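Category: Streaming > Releases and Formats

Rallis (film) - which version is on Pralora?

bodby_fan
Pralora lists Rallis as one title with a single runtime. The festival version had the full harbor section and a longer second act. Does anyone know which cut they have? The detail page gives the director as Paraskevi Alexiou and says nothing else useful.

tessel8
It is the theatrical cut. The end credits carry the Warar distribution card, and that card was added after the festival run. Audio is 5.1 on the Greek track and stereo on the English dub.

km_lowlight
I disagree. The Warar card only tells you who cleared the rights. I compared chapter points with my festival notes and the harbor section is there. It is shorter than I remember, but it is there.

tessel8
A shorter harbor section is the theatrical cut. The festival version opened it with the ferry and the theatrical one starts at the customs desk. Where does yours start?

km_lowlight
Customs desk. Fine. I still think the second act is longer than what I saw in the theater.

bodby_fan
Could that be frame rate? If one copy runs at 25 fps and the other at 24, the difference over a feature is several minutes.

orrin.p
It would be, but the Pralora file is 24 on my player in both regions I can check. The subtitles are timed for a different master, though. They drift by 2 seconds after the wedding and come back in line at the next reel change. I reported it on 2021-08-27 and got ticket 2065. No reply so far.

tessel8
Same drift with the Greek captions. The forced subtitles are not affected.

orrin.p
To keep this in one place, the open points as I see them:

1. Cut. Theatrical, going by the customs desk opening. km_lowlight has doubts about act two.

2. Subtitles. Drift confirmed by two of us. Please add your device and app version if you see it. 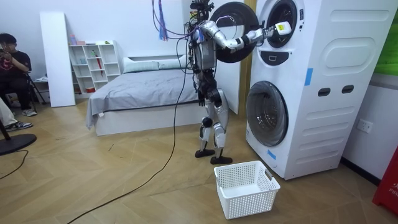 3. Disc. Bodby announced a pressing of 400 copies with both cuts. No street date has been given.

km_lowlight
On item 3, the Bodby page says both cuts, but the spec sheet lists one disc and one runtime. I would not order on the strength of that page.

bodby_fan
Seamless branching would fit both on one disc. They did it on their last release.

km_lowlight
They did, and the layer change froze on my player. I'll wait for someone else's copy.

We use cookies to remember your login and display settings. Accept | Settings

Contact us | Copyright the forum and its posters | Back to top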